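Zip it: my year of rescuing dead jackets

By Vidar Magnusson
Mon 2 April

We use cookies to improve your visit. By continuing you agree to our cookie policy.

I own far too many jackets and, until last winter, maybe half of them did up. The rest hung in the hallway with a tooth missing or a slider gone wonky, waiting for me to become the sort of person who mends things. Well, I sort of have!

It started at the op shop in Tatdale, where I picked up a spray jacket in a gorgeous colour for next to nothing (the zip was cactus, hence the price). My tailor at Lyons quoted me more than I'd paid for the jacket, so I went home, watched my neighbour do one at her kitchen table and bought a bag of 30 sliders.
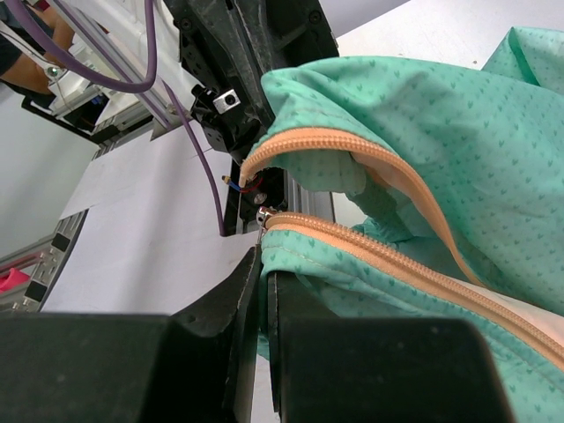 Coil zips are my favourite to work on, and I'll bang on about them to anyone who stands still. The teeth are one long spiral of nylon stitched to the tape, so there's nothing to snap off, and nine times out of ten the slider is the bit that's worn out. I love them on thin stuff too, where a chunky zip would drag the whole front down. A mint-green jacket with peachy-tan tapes and a little silver slider is my idea of a good time, and if I ever had to replace that zip I'd hunt high and low for the same peach. Black would kill it.

My one rule is to line up both tapes at the bottom before you pull anything. Rushing that has cost me a thumbnail and a very nice parka. If the slider still leaves a gap behind it, a gentle squeeze with pliers on each side will often see you through to May.

I've done 23 now. The parka's still in the hallway.

Recent stories
Bradonier's button shop turns the lights back on
Wool socks worth darning
A weekend on the Sotix ferry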